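Teaching a robot to do the washing (well, the unloading bit)
Student project report, January 2022

Our project was called Plundero, and the idea was simple – get two robot arms to take clothes out of a washing machine by showing them how, with no hand-written motions at all. I did the driving for most of it, so this is my side of the story!

Seeing what the gripper sees
I drove the arms from a pair of handles, watching the video from the wrist. It takes some getting used to, as the fingers fill the bottom of the picture and the red clothes are right down at the bottom of the drum, behind that thick rubber ring.

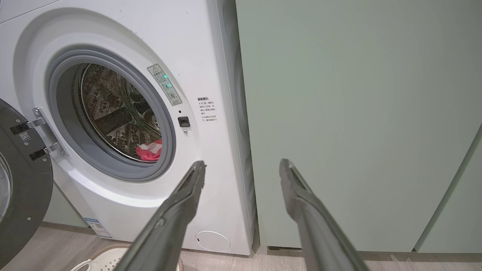
Getting clothes into the basket
I recorded 90 runs over 2 weeks. The red one with the white printing was my favourite because it showed up so well against the white basket, and I could tell straight away if the left gripper had hold of it.
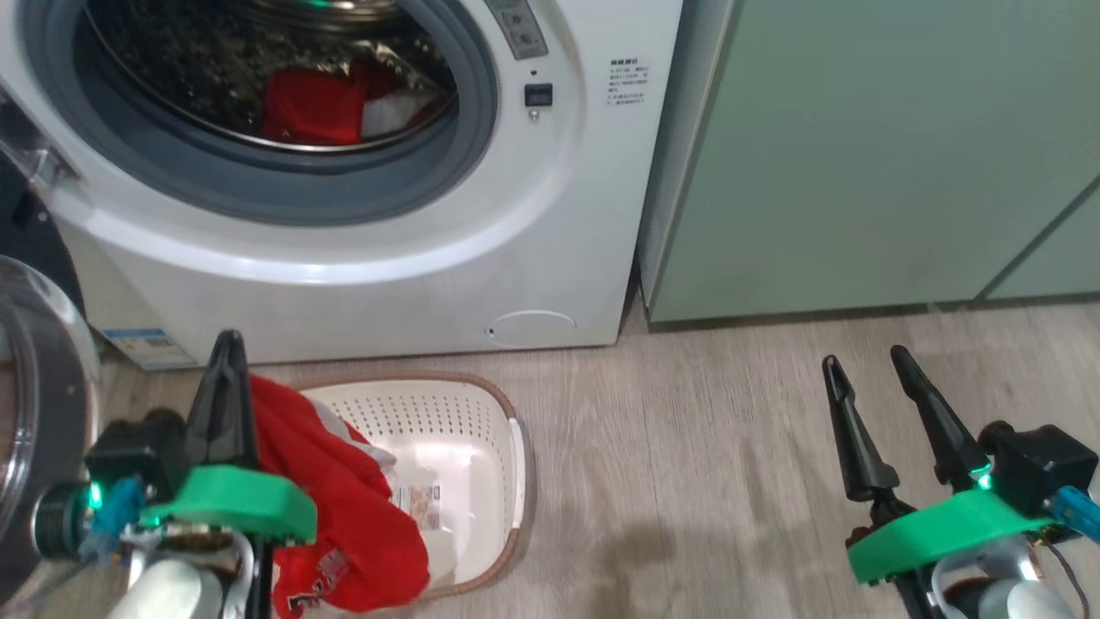 Ait Brahim

My worst habit was stopping to think halfway through. The robot copies pauses too (sorry, robot), so I binned the runs with long waits in them and drove those again. I'd also keep the right arm well out of the way until it's needed – I got tangled more than once.

Next up is training on the whole lot in February.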